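Reported success rates for handheld gripper demonstrations

Posted in Research Methods, February 17, 2019

The Drustdale summary states that 300 demonstrations were recorded with handheld grippers and that 59 were rejected. Does the rejection rate reflect operator error or the tracking method?

mwebb_lab

Both contribute. The rejected set was reviewed by hand, and most rejections followed a loss of position tracking near the rim of the tray.

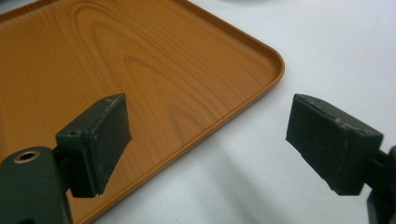

Fingers open at a rounded corner of the tray.

Operators approach the rim from more than one side, and each approach is logged separately.
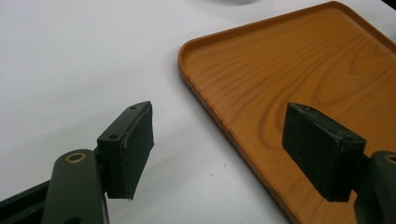
Open pads and the tray's raised lip.

Tadhg Hayes

The rate should not be compared directly with the Navarrete results, which used a single gripper. 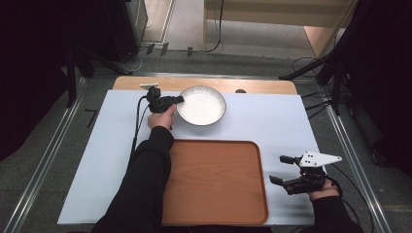 Two-handed recording requires that both trajectories share one clock, and a drift on either side invalidates the episode. Our group applies the same rule at Pulcombe. Cable routing also deserves attention: with a cable trailing from each gripper and one of them curving past the operator's forearm, any pull on the line should be noted in the log.

pk835

I think it is mostly the clock. Please see the August notes.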